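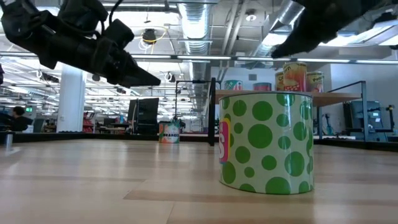
From: Crisóforo Xolalpa
To: pantry list
Date: 2020-05-24
Subject: Re: Cans, shelf or table?

Jacinto Zepeda wrote:
> I have 27 cans and one narrow shelf to put them on. Do you sort
> by what's inside or by size? Mine are mixed up and I keep
> buying corn I already have. Also, does anybody keep the big
> canisters up with the cans?

By what's inside, with one exception. Vegetables go together on the raised shelf, corn next to peas, labels facing out. I put the tall cans toward one end so they don't hide the others, but an orange-labeled one still ends up partly behind the corn. I haven't fixed that yet.

The exception is anything large. My polka-dot canister stays down on the table in front of the shelf. It's too wide to share a board with cans, and I like to get the lid off without reaching up. The can marked ORANGE stays on the table too — we go through it faster than the vegetables.

For the duplicate corn, I tape a list inside the cupboard door and cross things off when I open them. I started in April and have bought corn once since then.

If you want a second board, Salinas had metal-framed ones 24 inches long. Measure your tallest can first. I didn't, and had to take one back.

Crisóforo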